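Workshop notebook, May, bench 2
Earplugs, small cases, and the stone-look top

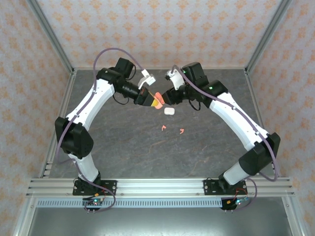

Bench 2, mid-morning. White case in the middle, two of the small pink-orange pieces farther down.

Started on the small-parts bin today. It has been on the list since we moved over from the Testow building. The bin had filled up with single earplugs, cord ends, caps and little cases with nothing in them. Plan was to pair what could be paired and throw out the rest.

Foam plugs first. The pink-orange ones are the Kavell type we buy by the carton. Carton label says 700 pairs, and the stock sheet had us at 1,273 loose pairs across the shop, which can't be right unless someone entered the same carton twice. I left the figure alone and put a pencil mark next to it. Needs a proper look before the next order goes in.

Rule I used for sorting: anything with a torn flange, a flat side or grit stuck in it goes in the trash. Anything out of its wrapper goes in the trash too if it has been in the open bin, whatever it looks like. I kept a few loose ones back for bench use only. Those are marked and are NOT for ears. They live in the drawer under the vise.

Cases. The rounded white ones are a nuisance because from a distance they look like the cases people carry their own earbuds in. One went home in a coat pocket last month for exactly that reason. Put a strip of green tape on the bottom of each one we own. If you find a case with no tape, it goes on the shelf by the door and not in the bin.

The lids on the older Kokkinos cases don't stay shut. Tried bending the catch out a little with a fingernail and got two of them to click again. The third cracked at the hinge. No more bending. We can use the bad ones for set screws with a rubber band around them.

Bench top. I like the gray stone pattern for most work, but it is not great for finding small dark parts. Dropped an M2 washer on it and spent about 5 minutes looking. The pink-orange foam is easy to spot on it from across the room. White is fine too. Black caps and bare steel should go in a tray before anything else gets put down.

Wiped it with the Seltden cleaner, one part to 40 of water, which is weaker than the bottle says. No streaks. The full-strength mix left a haze last time and foam plugs set down on it picked up the smell.

Also wiped along the aluminum rail at the front. Crumbs and foam dust collect in the slot. A stiff paintbrush gets most of it, then the narrow vacuum nozzle. Don't use the air line, it blows everything back up onto the top.

Left to do:
- recount the sealed cartons and fix the stock sheet
- lid for the bin, so it stops being the place where pockets get emptied
- green tape is nearly gone, add to order
- ask whether we still want corded plugs at all, there is a full box and the seal is unbroken

Stopped at 4:30. Bin is down to a third. The caps and cord ends are in a bag on the lower shelf, not sorted yet.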